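Tandico catch-up, November, minutes by me again (Caoimhe Kavanagh)

1. Steamer task
We've got 200 demos of the buns going into the steamer now, nearly 20 of them no good because the bun got squashed or let go too early. I said I'd relabel those myself, my favourite job! Brilley wants the lid off and flat on the table before every take, and we all agreed.
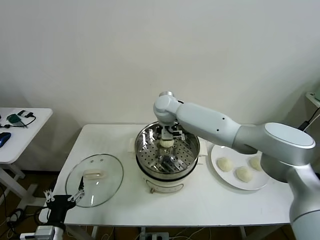 2. Targets
Nostton asked for 233 clean ones before we train again. Bit of a grumble about that, but fine. We'll vary where the plate goes (left side too, please) and keep the starting pose the same.

3. Other stuff
Tomar drive is full, so I'm clearing out the old cup episodes. Next catch-up at 2.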